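Keeping the old towers going: a talk with the parts desk at Pinden

6 min read

The Pinden workshop sits behind a tire shop in Nustville and takes in office desktops that companies have finished with. Most arrive on pallets. The manager of the parts desk has been there 8 years and has worked on Dell workstations for most of that time. We met on a Saturday, when the front counter is closed, and talked mainly about processors.

I asked how much comes through the door.

"Last year it was 467 complete towers, plus loose parts," she said. "A lot of offices replace everything at once. You get a whole floor of the same model, and then you don't see that model again for months."

Each tower gets a number and a place on the shelf. The first job is to open it and look for missing parts. Memory is often gone. Drives are usually pulled by the company before pickup, though some are left behind, and those go to a locked cabinet until they have been wiped.

"I lay the case on its side with the board facing up. The side panel goes next to it, flat. I don't like leaning panels against the bench, they fall and then you have a bent corner."
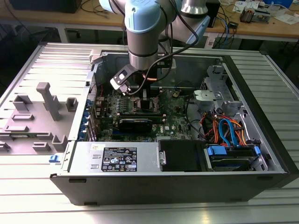
An open tower on its side, with the side panel off and the graphics card in its slot.

She said the cables take up more of her day than people expect. Drive cables get pushed to one side and stay there unless they are in the way of the board. She stopped using zip ties three years ago and now uses cloth straps, which she buys from a supplier called Bilix.

I asked whether it makes sense to save an older Xeon.

"For a home user, maybe not. For somebody who has a working machine and wants to keep it working, yes. The board is fine, the case is fine, the power supply tests fine. You put in a known good chip and it goes back to work."

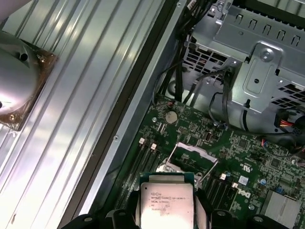 Page last changed: September, 4:10 p.m.

The E5-1630 v3 is one she sees often. The speed, 3.70GHz, is printed on the metal lid along with the model, so she reads the lid before she writes a label. She does not trust the sticker on the outside of a case.

"People swap things. The sticker says one chip and the lid says another. I go by the lid."

Her routine for the socket is short. Lever up, load plate open, check the contacts under a lamp. The chip is held by its edges and lowered straight down. If it doesn't sit level she lifts it out and starts over.

"You never push on it. The plate does the pushing."

Damaged sockets are the main reason a board is scrapped. She put the figure at roughly 68 boards a year. Those go to Pringle, the recycler across the river, with the steel from the cases.

The coin-cell battery on each board gets checked too. "If the clock is wrong after a night unplugged, I change it. It's the cheapest fix we do."

The shop keeps 4,000 small parts in drawers, mostly screws, latches and drive caddies. The caddies sell best, she said, and she is low on them now.

Comments (3)

deskfan: Do you sell the caddies by mail or only at the counter?

M. in Nustville: Bought a tower there two years ago and it still runs every day. I added memory and never touched anything else.

oldboards: Agree on reading the lid. I ordered a used one from somewhere else and got a different chip than the listing said. Took a month to get my money back.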